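**Packers wanted for gift box table, Skalley workroom, 2 positions**

February 26, 2005 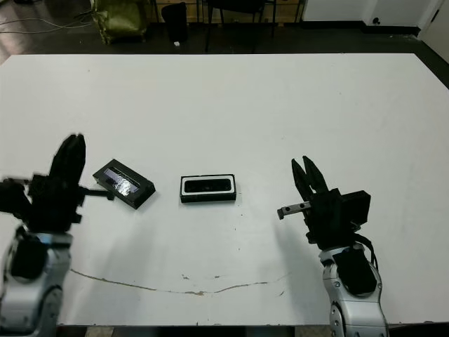 *Two of the black boxes on the white packing table.*

Skalley is a small packing workroom. We put goods of other firms into presentation boxes, and our largest customers at the moment are Zuven and Cumico. We are looking for two persons who like neat work with the hands and who can begin in the second week of March.

**What is the work**

Most of our boxes are black, and many have a clear window in the lid. Black is a beautiful colour for a gift but it shows every fingerprint, and the window shows everything else. You will fold the lining, lay it into the box, place the article, close the lid and wipe the window with a dry cloth. Afterwards you check the box under the lamp and put it in the carton. One carton holds 8 boxes.

The open trays go separately. They have a rim which scratches easily, so please do not stack them face to face, also not for a short moment.

Our present order for Zuven is 739 boxes. A trained packer finishes 128 in one shift. From a new person we do not expect this number in the first month, and we prefer slow and clean at the beginning.

**Hours and pay**

- Monday to Thursday, 7:30 am to 3:30 pm, with half an hour for lunch
- Casual to start, with possibility of part-time contract after three months
- Award rate, paid every fortnight into your bank account
- Longer hours in November for the Christmas orders, if you wish them

**We ask from you**

- Good eyesight, with glasses is fine
- Short nails, and no rings or bracelets at the table
- You can stand for two hours at one time (there are stools, but not every task can be done sitting)
- Enough English to read an order sheet and to ask when something is not clear

Experience in packing, sewing, framing or bakery work is welcome but it is not necessary. The cotton gloves and the apron are provided by us. Please bring your own closed shoes.

**How to apply**

Write us a letter of one page, by hand or typed, and tell us which days you are available. Leave it at the Skalley counter in the Odukoya building, ground floor, next to the goods lift. A telephone number is needed as we do not answer by post.

Suitable applicants will be invited for a paid trial of two hours at the packing table. You will line and close some boxes and we will look at them together at the end. Parking behind the building is for deliveries only, please use the street.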